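Chores and Automation > General talk
Topic: Can a machine clear a kitchen table yet?

fanikfixer
Our shop has been asked to quote on a clearing job for a small assisted-living building. After meals the tables need to be cleared, things put away by type, and the surface left free. The owner has a Tornateck brochure and thinks this is a solved problem. I don't. Before I tell him no, I'd like to hear from people who have tried it on something other than identical parts in a tray.

millroad60
It depends on what you mean by clear. We run arms on a packing line and they are fine. Same box, same height, same spot. Put a plate on that line and you'd need a different hand and a different plan. I would quote it as a study and leave it at that.

gomier_dave
I disagree with the "tell him no" part. The lab demos from the last couple of years are well past trays. Mugs, boxes, cans, all on one table. My guess is that a slow machine that gets most of it right is already useful in a building where staff are short in the evening.

millroad60
Most of it right is how you get a mug on the floor. Who picks that up?

gomier_dave
The same person who picks it up now.

K. Nanayakkara
I work on household task simulation, so take this as one person's view. We build the table first in a renderer and run the chore there before we bother with hardware. The task in this one is plain: food packages and small loose items go in the crates, dishes stay out for a second pass. Two renders from the same setup.

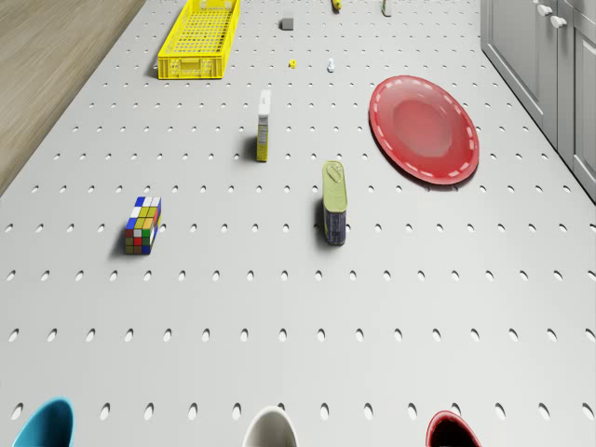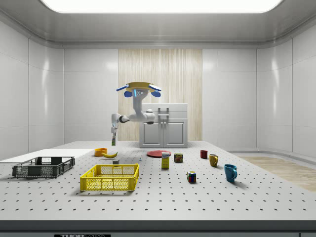

Re: renders and numbers

K. Nanayakkara
To put some figures on it. We ran 1431 picks across the different layouts. 104 of those failed, and 60 of the failures were the plate. A flat plate on a flat table gives a two-finger gripper almost nothing to get hold of. You can go in at the rim and tilt it, or push it to the table edge and pinch it there, and both of those go wrong in their own ways. The upright carton and the can were easy by comparison. The Rubik's cube was the easiest thing on the table.

fanikfixer
That's useful, thanks. What about the mugs? In the building I'm quoting they would be most of the job.

K. Nanayakkara
Picking up an empty mug is all right. The sim has no coffee in it. If your mugs come back with an inch left in the bottom, none of my numbers apply to you.

millroad60
So that's a rendered table with no liquid, no napkins, no crumbs and no resident reaching in for the banana halfway through. I don't say the work is bad. I say it doesn't tell him what to quote.

gomier_dave
It tells him the plate is the problem, and he didn't know that this morning. Change the hand for plates, or have people stack their own plates before they leave. Then the machine does cartons, cans and cups. That is a job somebody could build.

toolcrib_annie
We had a trial of something like this at Mridha, for putting hand tools back in bins at the end of a shift. Similar story. Sockets and drivers went fine, anything flat (feeler gauges, shims, a steel rule) was hopeless. We ended up putting a strip of foam on the bench so the flat things sat a little proud. It cost next to nothing and got us further than the software update did. The trial still ended in June. It took 15 minutes to do what a person does while talking about something else.

millroad60
The time is what I'd put in front of the owner. He has a person there anyway.

K. Nanayakkara
Fair on the time. Ours is slow too, and I would not put it in a dining room with people sitting in it. Annie, was the foam under everything or only where the flat tools went? We have kept our tabletop hard and level so far, and I'd like to try a raised pad under the plate.

toolcrib_annie
Only the flat tools. When we had it under everything, the sockets tipped over.

gomier_dave
I still think he should offer the cartons and cups version. Small scope, one table, staff nearby — see what breaks.

fanikfixer
I'm going to quote a one-table trial with plates left out of it, after meals only, with the room closed. I'll also ask the staff how full the mugs are when they come back. If the owner wants the whole dining room, he can call Tornateck.

millroad60
Put the mug breakage in the quote as a separate line.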